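Speaker notes: Writing a first message to someone you'd like to meet
Nisreen Hourani, Basport community evening, March

Start at 7:30. Phones on silent. Say where the restrooms are.

Opening. Ask for hands: who has a dating profile right now? Who has sent a message this month? The second number is usually smaller. Wait for people to look around the room.

Say who I am. I answered letters for the Kramer singles newsletter for 16 years. Most of the letters asked the same thing: what do I write first?

Point one. Length. Two or three sentences is enough. I have been shown first messages of 2000 words. The man who wrote one of them was kind and serious and got no reply. Save your divorce for the third date.
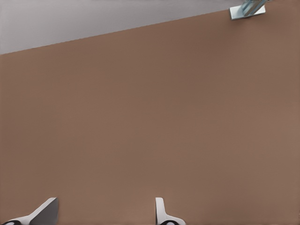
Point two. Ask one question the other person can answer in a minute. "How are you" gets "fine." "You said you moved to Drarnar, do you miss the coast?" gets a real answer. Read the good one out twice, slowly.

Point three. Say what you want. If you want marriage, you can say so. If you want company on weekends, say that. People over 50 tell me they are afraid of sounding needy. A plain sentence does not sound needy.

Pause for water. Take one or two questions if hands are up, but keep the safety questions for the end.

Point four. Waiting. Give it a few days. Send one more short note if you like, then stop. Do not ask why they didn't answer. Tell the Soker story here (the woman who got her reply after a month, from a man who had been in the hospital). Keep it under two minutes. It ran long last time.
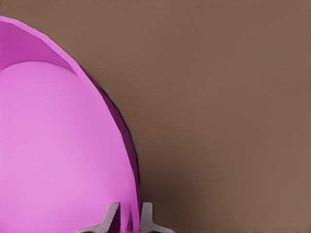

Large pink bowl, close up.

Exercise. Pairs. Each person tells the other one true thing about themselves, and the other writes a first message to it. Five minutes, then swap. Ask for three to be read out. Don't correct spelling.

Safety. Meet in a public place, tell a friend, get there on your own. Never send money. A woman wrote to me after sending $1000 to a man she had not met. Say this part clearly and don't joke.

Questions, 30 minutes. If it's quiet, ask who should suggest the first meeting. That gets them going.

Handouts are on the chair by the door. Leave my email up while people pack.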